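7. Loss of Tracking and Jaw Faults on the Hand-Held Gripper

This section is for operators who record with two Clutley hand-held grippers at the same time. It explains what to do when one gripper loses its tracked position, or when the jaw does not close in the way the screen shows. Please read the cautions first, also if you have done the procedure before.

CAUTION: The jaw is moved by the operator's own hand, but the return spring is strong. Keep the fingers of the other hand away from the finger mount when you release the handle.

CAUTION: Do not walk on stairs while you look at the screen. If you record near stairs, stop on the flat floor before you read any message.

7.1 What the fault looks like

The station software, Mahrous, shows code 13 when the marker cube was not found for too long. It shows code 14 when the jaw opening and the handle position do not agree. The two codes can come together. In this case, always repair code 14 first — a jaw that sits crooked can also change the angle of the cube.

A recording made under code 13 can look normal in the preview. The error becomes visible only later, when a robot repeats the movement and the arm goes to a wrong place. At the Rondbridge site an arm struck the edge of its own bench in this way. The arm was stopped by the emergency button and no person was hurt, but the wrist joint had to be changed. For this reason a recording with code 13 must never be sent to a robot, even if the operator thinks it was only a short loss.

7.2 Procedure for code 13

1. Stop the recording on both grippers. Do not stop only the one that shows the fault.
2. Mark the recording as "reject" in Mahrous. Write the code in the note field.
3. Put both grippers down on a flat table with the jaws open.
4. Check that the marker cube is pressed fully down on its seat. It must not turn when you push it lightly with one finger.
5. Wipe the marker faces with a dry cloth. Do not use alcohol, it makes the print gray.
6. Look at the room lights. A lamp directly behind the operator can make a bright spot on the marker. Turn your position, or switch off this lamp.
7. Check the cable for tension. Lift loose cables from the floor before you walk again.
8. Hold both grippers still in front of you for 20 seconds and wait for the green sign.

Note: If the green sign does not come, repeat from step 4 one time. After the second failure, take the gripper out of use and put a red label on the handle.

7.3 Procedure for code 14

1. Switch the gripper off and disconnect the cable.
2. Look into the notch of the finger mount. Remove dust or small pieces with a plastic pick. Metal tools are not allowed.
3. Press each grip pad with the thumb. A pad which stands higher than the housing must be seated again.
4. Close the jaw slowly and open it again. You should feel the same resistance all the way.
5. Connect the cable, switch on, and start the jaw calibration from the Service menu. The value for a fully open jaw must be 1,504 or higher.

Before you continue, hold the second gripper in front of you with its marker turned to the first one, and stay in this position until Mahrous accepts the pair.

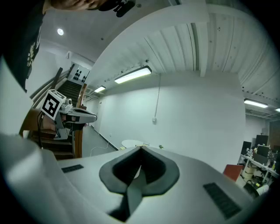 Can I keep the first part of a recording, before the code appeared?

Reject the whole recording. The position can begin to drift before the software reports it, so the part before the code is not safe either.

7.4 Reporting

Fill in the fault sheet on the same day, before the gripper is used again. Write the number of the gripper, the code, the room, and which steps you did. If a robot already moved with a faulty recording, call the safety contact, Ebenezer Dogbe, and leave the robot switched off until he gives permission.

Grippers with a red label go back to the Korkbridge workshop in their own case. Leave the marker cube mounted — the workshop needs to measure it in the position where the fault happened.

Korkbridge Technical Documentation | Contact: service desk | Copyright 2018 Korkbridge | Back to top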